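Urkodura to lose its Saturday bus from August

July 5, 2022

The Saturday bus between Urkodura and Caldeira will stop running in August after the operator, Tistance, decided not to renew its contract for the route.

The last service will leave Caldeira market square at the end of the month. Weekday buses are not affected, although the early departure that serves the secondary school will be retimed when the new term begins.

Tistance told the district council in a letter last week that passenger numbers on Saturdays had not recovered since 2020 and that fuel costs had made the run impossible to keep going without a larger subsidy. The company asked for an extra 600 euros a month. The council offered 100.

Bautista Núñez, who represents Urkodura on the council, said he had expected the talks to go on longer.

"We thought there was another meeting to come," he said. "Then the letter arrived and it had a date in it. People here use that bus to do their shopping and to see family in the hospital. Not everybody has a car and not everybody who has one should still be driving it."

The route has run in one form or another since the railway halt at Jaria closed. It calls at six stops, including the health centre and the turning for the cemetery, and takes just under an hour at weekends. In winter the upper stretch beyond Jaria is often missed out when the road is icy.

Residents have started a petition, which can be signed at the bakery, the pharmacy and the town hall in Urkodura during opening hours. Copies will also be left in the library at Caldeira. The council will discuss it at its next ordinary meeting, which is open to the public.

Several shopkeepers in Caldeira have written in support. The market traders' association said Saturday was its busiest morning and that many of its older customers came down from the villages by bus, bought what they could carry and went home on the return service at four.

Emiliano Núñez, who runs a hardware stall at the market and is not related to the councillor, said trade from the upper villages had already dropped when the second afternoon bus was withdrawn.

"They used to stay for lunch," he said. "When the later bus went, they stopped staying. Now they won't come down at all, or they will wait for a lift and come once a month."

The council is looking at two other options. One is a shared taxi that would have to be booked by telephone the day before, with passengers paying the same fare as on the bus. A similar scheme already covers the farms on the far side of the valley on Wednesdays. The other is to ask the school transport contractor to run one of its minibuses on Saturdays, when they are not in use.
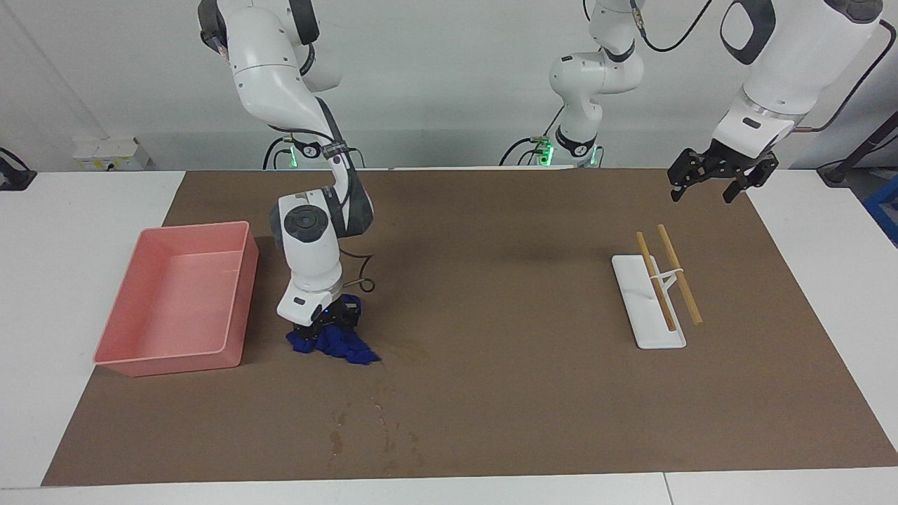

Neither would be ready in time for August. The taxi scheme needs at least two licensed drivers willing to take it on, and so far only one has replied to the council's notice. The minibus would need a change to the contractor's licence, which has to be approved by the provincial transport office.

Councillor Núñez said he would ask Tistance to keep the bus going until one of the two was in place. The company has said it is willing to meet but has not agreed to a date.

Monthly passes that cover Saturday travel will still be valid on weekdays. Anyone who has paid in advance for the autumn can ask for part of the cost back at the ticket office in Caldeira, taking the pass and proof of address with them. The office is closed on Mondays.

The new timetable will be put up at all stops before the change.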